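How to clean and reset a wire dish rack

A coated wire rack collects limescale and grease in places a quick rinse doesn't reach. Twice a year is enough for most kitchens. I do mine in October and again in spring.

You will need washing-up liquid, white vinegar, an old toothbrush, a dry cloth and a sheet of brown paper big enough to cover most of the table. Parcel paper from a roll is fine. Newspaper leaves ink on white coating.

1. Take off anything that unclips, such as a cutlery pot or drip tray, and put it in a bowl of hot soapy water.

2. Mix 1 part vinegar with 2 parts warm water. Brush it along the wires, going into every bend where plates stand. Leave it for ten minutes, then rinse well under the tap.

3. Shake off the water and dry the rack with the cloth. Spread the paper on the table and set the rack down at one side, so there is still room for the smaller parts.

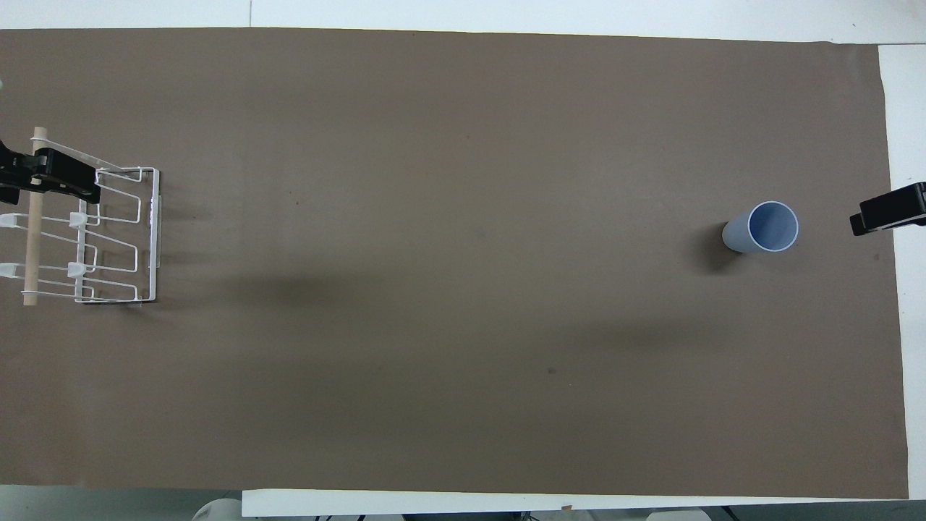

Can I put the whole rack in the dishwasher?

It's better to wash it by hand. The heat can lift the coating wherever there is already a chip, and any wooden parts will swell and split after a few hot cycles.

4. Look along the wires for rust. A small spot can be rubbed back with fine sandpaper (1,000 grit) and touched up with appliance enamel. I use the Zanex one in gloss white. Two thin coats, with an hour between them. Don't paint the parts that touch plates. If the rust is there, replace the rack.

5. Straighten any bent plate slots by hand, a little at a time. Try a dinner plate in each slot as you go.

6. Refit the loose parts once they are dry and wipe the worktop before the rack goes back.

Used paper can go in the recycling if it hasn't picked up grease or paint.

Lambros Economou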